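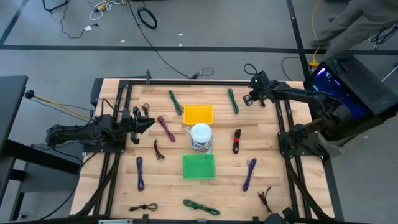 Cable sorting on the Arneck table, both arms on, two bins out.

Arneck two-arm collection table: our review after a few months of daily use

Rating: 4 out of 5

I've been meaning to write this up since June, when our table got delivered to the Flarville shop in more boxes than I care to remember. We record examples for a learning system, mostly fiddly tabletop stuff, and right now it's all cables. Pick one up, put it in a bin, move on to the next. If that sounds dull, well, it has its moments! Cables are mean little things to grab and I've developed strong feelings about every one in our pile.

So, the table. You get a butcher-block top inside a black aluminum extrusion frame, and I love the top. I was sure we'd want something white and wipeable (the Iltex bench we had before was like that) but the light wood has been really nice to work over. The yellow and green bins show up great on it, and so do the magenta and green braided cables. The thin black ones look fine against it too. It's the black grippers reaching for black cables that get confusing, and no tabletop is going to fix that.

The frame is solid. We've leaned on it, bumped it with chairs, bolted extra bits to it, and it still doesn't wobble. Assembly took two of us most of a day, and the instructions skip the step where you square up the legs before tightening, so do that first or you'll be undoing bolts like we were.

The arms mount on opposite sides, facing each other across the wood, and I went back and forth on whether I liked this. With both on the same side you get something closer to how a person works. Facing each other, they cover the whole top and each one has its own territory, which suits sorting. Handing a cable from one to the other took me a while to learn, and my first 40 or so takes of that are pretty embarrassing. We kept them anyway, tagged as practice.

The grippers are the part I'd show off to a visitor. The fingers come down to points, and you can sneak them under a flat cable without shoving it across the table. Bundled cables with a tie are easy. Loose coils are the hard ones: you pinch a single loop, lift, and the rest comes along in whatever shape it pleases. I like to put something awkward in the middle, like a white cup standing on a coiled white cable, so the operator has to decide what to deal with first. Those make the best examples, in my opinion, and they're also the ones I groan about when it's my turn.

We're at 2155 saved takes so far. The recording software has crashed on us 3 times, and each time we only lost the take in progress. Saving is quick, and marking a take as bad is one key press. What I'd really like is a way to type a note while recording, something like "dropped it, grabbed it again," and right now you have to go back and add that afterward. I never do. My coworkers never do either.

Now for the grumbling. Cable management on this thing is close to nonexistent, and yes, I see the humor. There are no channels or clips in the kit, so your power and data lines go over the edge and onto the floor however you can manage it. Ours has a proper tangle. We put down black tape lines on the floor and that helps with keeping the area in order, but a few clips in the box would have cost them pennies. The computer also has to sit right by the table with the supplied leads, and I'd have liked the longer ones as standard.

One tip if you buy it: reshuffle between takes, and I mean really reshuffle. We got lazy the first couple of weeks and kept putting the bins in the same two spots, and the system learned where the bins were instead of what they looked like. Swap them, turn them, add a cable you haven't used. We order our oddballs from Liepiņa, where the mixed bags are cheap and you never get the same bag twice.

Would I buy it again? Yep. I'd order the longer leads at the same time and grab a bag of clips on the way home.

Posted 21 February 2018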